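# Parallel charging, revisited

23 March 2023
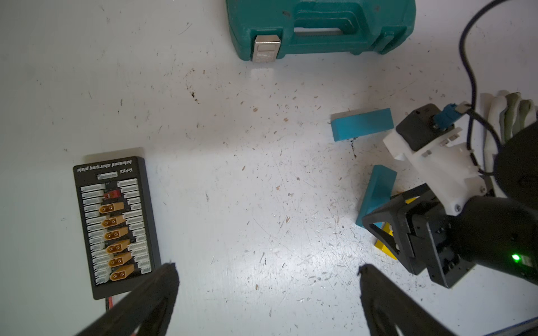
I stopped charging packs one at a time in January. With a single charger and a 50-minute cycle per pack, a set of three used up most of an evening, and the cells were never at the same state when I went out. A parallel board fixes that if the packs match in cell count and start close in voltage. My board is a KePaQi balanced charging plate: six yellow-orange XT60 connectors down the center, a red T-plug style one above them, and a column of white JST balance ports along each long side. The teal case is where it goes afterward.

Procedure, as it stands:

- Check each pack with the Wornau meter. Anything more than 0.1 V per cell off the others gets charged alone.
- Main leads first, then a minute's wait, then balance leads.
- Set the charger for total capacity. Mine are 700 mAh each, so three packs at 1C is 2.1 A.
- Stay in the room.

Gil-soo Sung asked whether I fuse the main leads. Not yet. The Drustau harness has a fuse holder, but its wire is thinner than I want and I would have to re-terminate it.

Still to do: sweep the bench. Loose shavings and open connectors are a bad combination, and the top has collected plenty of flecks.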